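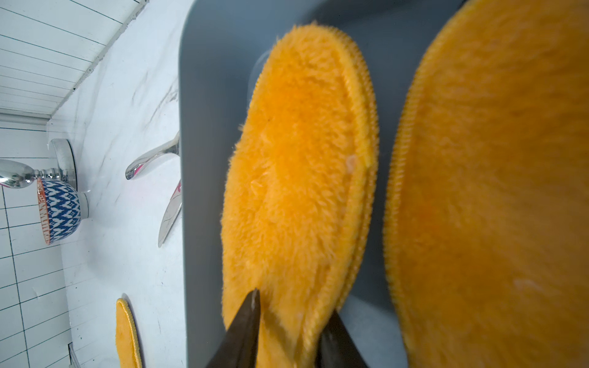 Orange pads at the sink, grey basin, one corner of the worktop getting in on it too.

Dusting pads: wash them, bin them, or go back to an old vest?

marblemoth wrote:
Right, I need the cleaning brains of this forum. I've got a set of those fluffy orange dusting pads, the oval ones with the long shaggy pile and the ribbed edging round the outside. Bought them in October when we finally had the kitchen done, used them on everything from skirting boards to the tops of the wardrobes, and now I'm stood at the sink wondering what on earth to do with them.

They've got bits in. There's a pale speck on one that I've picked at with my nails and it just goes further down into the pile. The pack sleeve went in the recycling ages ago so I've no idea what it said about washing. Mine are from Pomholm, if anyone has the same ones and kept the card.

My sister says chuck them in the machine at 60 with the tea towels. My neighbour says never, ever, you'll melt the fluff. I'd like them to come out still fluffy, that's the whole point of them!

tinribs wrote:
Hand wash. Lukewarm water, tiny squirt of washing up liquid, swish, squeeze, rinse, hang up. Takes 10 minutes. I do mine in the kitchen sink after the dishes are done and it's no bother at all.

Do NOT wring them. I wrung my first lot and the binding went wavy like a lasagne sheet.

ovenglove_pat wrote:
Ooh lovely sink. How are you finding it? We're choosing at the moment and I keep going back and forth between grey and white.

Sorry, pads. I machine wash mine in a net bag at 30 with no softener and they're fine. I must have done them 15 times by now and they still pick up dust. A bit flatter than they were, but so am I.

marblemoth wrote:
@ovenglove_pat Thank you! Love it, and I'd have it again tomorrow. It doesn't show teabag stains the way our old white one did. It does show limescale though, so if you're in a hard water area have a think. I wipe it round last thing at night and that keeps on top of it.

@tinribs that sounds manageable. Do you shake them out first or straight in the water?

tinribs wrote:
Shake first, always. Out the back door, downwind, mouth shut. If you put them in full of dust you get a sort of grey porridge in the plughole and then you're fishing that out with a fork.

grumbling_appliance wrote:
I'm going to be the awkward one. Washing them by hand in the same sink you rinse your salad in? These have been along skirting boards. I've got a bucket for that sort of thing and it lives under the stairs. Bucket, outside tap, done.

tinribs wrote:
Oh give over, you rinse the sink afterwards. What do you think people do with dishcloths?

grumbling_appliance wrote:
Dishcloths haven't been behind the telly.

ovenglove_pat wrote:
I'm a bit with Grumbling on this one, I wouldn't love it. But I also haven't got an outside tap, so it's the machine for me. The bathroom basin would do if you've a decent sized one.

Traian Chiriac wrote:
Hello, I clean holiday lets so I get through a lot of these, usually the Trodik ones with the plastic handle, sometimes Himine when the shop is out. Very similar thing, chenille or microfibre with long loops or pile and a stitched edge.

What I do:
Shake outside.
Comb it. I use an old wide-tooth comb, a dog comb is better. Go from the middle towards the binding and the bits come up on the teeth. Your pale speck will probably come out like this if you are patient.
Wash cool, with a plain liquid detergent. No softener. Softener coats the fibres and after that they push the dust about instead of holding it.
Squeeze between two towels.
Dry flat on a rack, away from the radiator, then comb again when it's nearly dry. The second combing is what brings the fluff back.

I don't agree about never machine washing, a cool wash in a bag is OK. Tumble drying is what ruins them. I lost 11 pads in one go in a hot dryer at a laundrette and they came out feeling like a doormat.

marblemoth wrote:
ELEVEN! Oh no. I'd have cried.

The combing thing is genius, thank you. I've got a cat comb somewhere, would that do or is it too fine? Mine are really long and dense and a few tufts stick up along the edges.

Traian Chiriac wrote:
Too fine I think, it will drag and pull the pile out of the backing. Wide teeth. If you only have the cat one, use your fingers.

dottie_in_the_loft wrote:
Can I ask a daft question – does the colour run? I had a red one once that turned a whole load of pillowcases the colour of salmon paste and I've been frightened of bright ones ever since.

tinribs wrote:
Orange ones can a bit on the first wash. Not daft at all. Do them by themselves the first time and have a look at the water.

And @marblemoth, watch them on that marble. I wouldn't leave a wet one sat on it, dye and marble don't get along. Pop them on a plate or the drainer.

marblemoth wrote:
Good shout, hadn't even thought of that! The worktop is the one thing in this house I'm precious about. We had it sealed by Krawczyk, the stone people, and they gave us a long list of things to keep off it. Lemon juice, red wine, vinegar, turmeric (I love a curry, so that's been fun). Wet orange dusters weren't on there but I can well believe it.

grumbling_appliance wrote:
Marble in a kitchen. You're braver than me.

ovenglove_pat wrote:
Ignore him, it's gorgeous. My mum's had hers for years and it's got a ring or two on it and she says each one was a good party.

grumbling_appliance wrote:
For the record I still say an old vest, slightly damp, does the job as well as any pad. Cost: nothing. When it's filthy you bin it and get another vest.

Traian Chiriac wrote:
On flat surfaces yes. On blinds and lampshades no, the vest only moves it along. I have one building with 300 slats between all the blinds and I would not like to do that with a vest.

grumbling_appliance wrote:
I haven't got blinds. Fair enough.

marblemoth wrote:
OK, plan is: shake, fingers or a proper comb if I can find one in town, cool wash on their own, towels, rack. In the sink, sorry Grumbling, but I promise I'll scrub it out afterwards. Will report back on the speck.

dottie_in_the_loft wrote:
Please do, and say if the water goes orange! I've got a lime green one here waiting on your results.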